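How a Hinge Works

A hinge joins two parts so that one can turn while the other stays still. Most hinges have 3 basic pieces: two flat plates called leaves, and a pin that runs between them. One leaf is screwed to the door. The other is screwed to the part that does not move.

The pin is the center of the turn. Every point on the door travels along part of a circle around it. A point close to the pin moves a short way. A point at the far side of the door moves much farther in the same time.
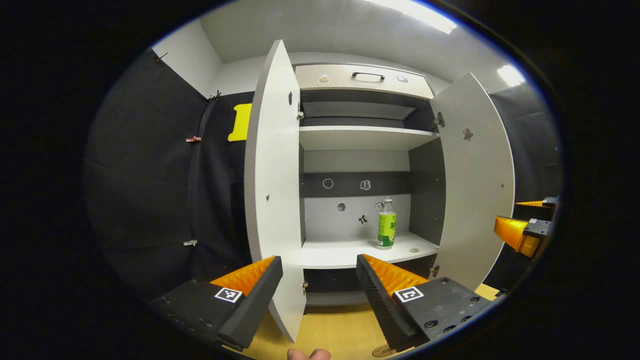
Distance from the pin also changes how hard you must push. A push near the hinge side has to be strong. A push at the handle side can be light. Engineers call this turning effect torque. Torque is the force multiplied by the distance from the pin, when you push at a right angle to the door.

A door has weight, so it pulls outward on its top hinge and presses inward on its bottom hinge. Placing the two hinges far apart makes these forces smaller. A heavy door may need a third hinge.

Try it: open a room door a little. Push it with one finger next to the handle, then push it 35 centimeters from the hinge side. Keep your other hand away from the gap. Which push was easier?

Words to know
Leaf - a flat plate of a hinge
Pin - the rod a hinge turns on
Torque - turning effect of a force

Text: Sandrine Lacroix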